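Collections Care, Unit 6
Handling, Surfaces and Storage of Small Mixed Objects
Course handout, revised February 2022

6.1 Scope

This unit covers small three-dimensional objects held in mixed collections: figurines, cups and saucers, boxes, toys, and domestic items under 40 cm in the longest dimension. It does not cover framed works, textiles or anything with a working mechanism. Students should have completed Unit 4 (Condition Reporting) and should bring their own copy of the Unit 4 terms list, as the terms are used here without being defined again.

The worked example throughout is the Lullum bequest, a household collection of 682 objects received by the Wister Museum in a single delivery. The bequest came with a typed inventory of 214 lines. Many lines cover more than one object ("cups, various"), and the inventory is treated as evidence of what the household thought it owned. It does not replace an object list.

6.2 Forces acting on a small object

An object at rest on a shelf carries its own weight through its points of contact. For a cup this is the foot ring. For a standing figure it may be a base, two feet, or two feet and a support such as a tree stump or draped cloth. The load is usually small and constant, and damage from it is rare.

Lifting changes the load path. A figure raised by the head carries its full weight through the neck, which is commonly one of the narrowest sections. A cup raised by the handle carries its weight through two small joints. In slip-cast wares the handle was attached as a separate piece, and the joint may contain a void that does not show on the surface.

Tilting introduces a turning force. The object falls when the vertical line through its centre of gravity passes outside the base. Tall figures with narrow bases reach this point at small angles. The base should be measured across its narrowest width, and the stability estimate made in that direction.

Vibration causes objects to creep on smooth shelving. At Wister the creep was found on painted steel shelves next to the goods lift. Thin polyethylene foam under each object stopped it. Felt was tried first and rejected on account of dye transfer.

6.3 Preparation before handling

Decide where the object is going before it is picked up. The receiving surface must be clear over an area at least twice the footprint of the object, padded, and level. Doors on the route are to be wedged open.

Remove rings, bracelets, lanyards and watches. Roll back loose cuffs. Nitrile gloves are used for metals, unvarnished wood and unglazed surfaces. Glazed ceramic and glass may be handled with clean, dry bare hands, which give a better grip. Cotton gloves are not used in this course.

Examine the object in place before touching it. Look for old repairs, which may show as a change in gloss, a slight step in a contour, or a yellowed line. A torch held low to the surface is more useful than a bright overhead lamp. Animal glue and shellac repairs are weak and may fail without warning. An object with a suspected repair is moved in a padded tray and is never lifted above the tray rim.

6.4 Lifting

Use both hands. One hand goes beneath the object or around its lowest sound part; the other steadies it at the body. Lids, stands and loose inserts are removed first and moved separately, with a tie-on tag carrying the same number.

Do not pass an object from hand to hand. The first person sets it down, withdraws, and the second person picks it up.

Do not reach over one object to get at another. Where the wanted piece is at the back of a shelf, the pieces in front are moved out to the trolley in order and returned in reverse order.

6.5 Working surfaces and crowding

Crowding is the main cause of contact damage in sorting rooms. The usual pattern is a sleeve or the back of a hand striking a neighbouring object while attention is on the object being lifted. Spacing is therefore set by the hand and forearm, and the size of the objects is a secondary matter. The course standard is one flat hand's width on all sides, and 70 cm of clear bench at the working edge.

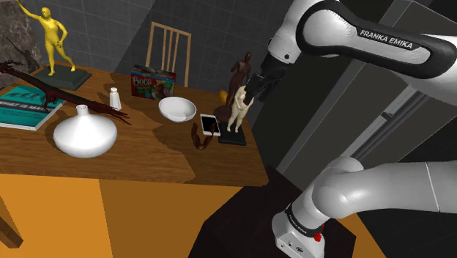 The order of clearance for a crowded surface is from the near edge inwards, with tall pieces taken before low ones wherever both can be reached. Each piece must have an approach that does not pass over another. Direction of approach matters as much as order. On the wooden table the cream statuette close to the right-hand end can be approached from that end, without working across the figurines and tableware that take up the rest of the top. The head and upper body are the nearest parts to an approach from above, and under 6.4 neither is an acceptable lifting point; the hold is made lower down, with the second hand at the body. Figurines and tableware should then be separated into different trays, as their contact points and padding needs differ.

Exercise 6a. Draw a clearance plan for a bench of mixed objects in your own workplace. Number the pieces in order of removal and mark the direction of approach for each with an arrow. Note any piece that cannot be reached without first moving another.

6.6 Storage materials

Boards and boxes should be acid-free and lignin-free. Unbuffered tissue is the default for mixed materials. Polyethylene and polypropylene are acceptable in contact with objects. PVC, polyurethane foam and rubber are not.

Kruger trays, used at Wister, have a removable side, so that an object can be slid out on its padding. The Flundum pattern is deeper and has fixed sides. It is suitable for stable, undamaged pieces only. The two patterns do not stack with each other.

Wooden shelving gives off organic acids, oak more than most. Lead and lead alloys, including many toy figures, must not be stored on it or in closed drawers made from it. White powdery deposits on lead are to be reported and the object isolated in a sealed polyethylene bag. Wear gloves and do not brush the powder off.

6.7 Records

Each move is entered on the location card on the same day: object number, old location, new location, initials. Damage is entered in the incident book before any fragments are moved. Fragments are bagged singly and kept with the parent object.

Reading for Unit 7: sections 1 to 3 of the labelling handout. Bring a soft pencil and a completed plan from Exercise 6a.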